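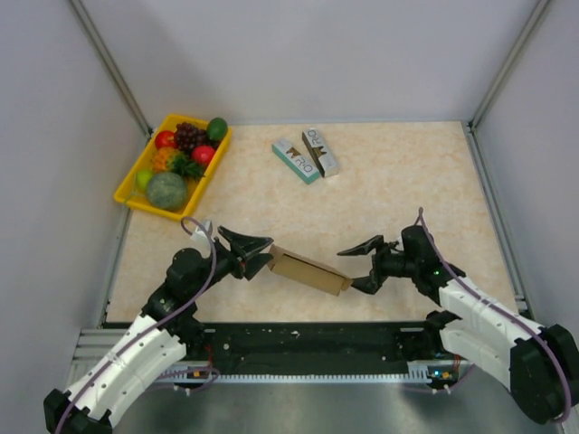
Kumimell keeps handing me two-arm plans that are perfectly legal and completely useless. Each arm gets a collision-free path, each path is lovely, and the two arrive at the box like coworkers who each thought the meeting was at a different time. You can see what I mean with the long brown carton: the left fingers are already at their end of it while the right gripper is still spread wide open. The planner calls this state "synchronized." The fruit tray and the other boxes are in the collision map, so I don't think clutter is the problem. My logs put the gap between the two "ready" flags at 218 ms, and sometimes the box pose gets updated in the middle of it, and then the right arm replans and the left one doesn't. Has anyone gotten the Kumimell coordinator to behave, or do you all write your own and not talk about it?
Wai-kit Tse

gristen_refugee
Second thing. I wrote my own and don't talk about it.

More usefully, are you replanning per arm? The default config does. There's a group option, but it's buried under "experimental," where it has been since I had hair.

toothed_rail
218 ms isn't your problem. Your problem is letting the pose update after one side has committed. Freeze the object frame when the first arm enters pregrasp and the gap stops mattering. I'd leave the coordinator alone.

Wai-kit Tse
Tried freezing it. Then if the left fingers nudge the carton, the right arm goes confidently to where the carton used to be. That's why I have the wrist camera refining the pose at close range in the first place.

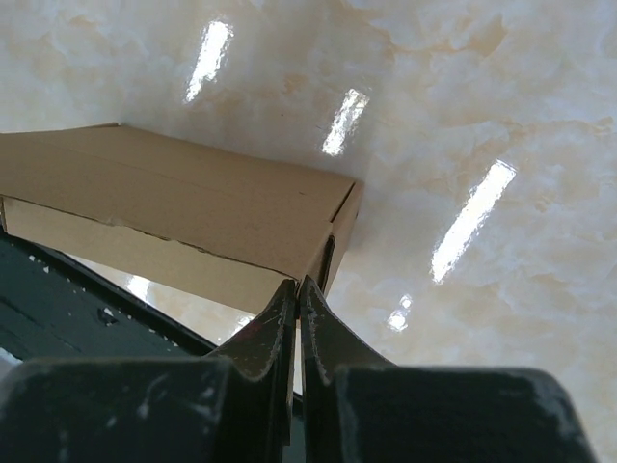

The refinement is a plain edge fit on the top face, and I gate it on how far it moved from the last estimate. It ran at 16 Hz last I checked. I can post the node if anyone wants to be rude about it.

toothed_rail
Edge fit on shiny marble patterning. Bold. How many of those edges are the box?

Wai-kit Tse
Most of them! On a good day.

manole_dan
I'm with the OP on not freezing. Freezing is fine for a crate of bricks. For an empty carton you want both arms tracking one shared object frame, and a barrier before either gripper closes. We replaced the flags with a barrier at Priver and it came to 2 files, one of them comments.

toothed_rail
And what does your barrier do when one arm faults?

manole_dan
Waits.

toothed_rail
Forever?

manole_dan
There's a timeout in the comments.

gristen_refugee
Back on topic, Wai-kit, grep your log for "group_stale". If it's in there, the coordinator is quietly dropping back to per-arm mode and the flags mean nothing.

Wai-kit Tse
2746 hits. One afternoon's log. At the debug level, naturally, so why would I have looked. Turning on the experimental thing now and adding the barrier too, with a timeout outside the comments. I'll post the plots tonight.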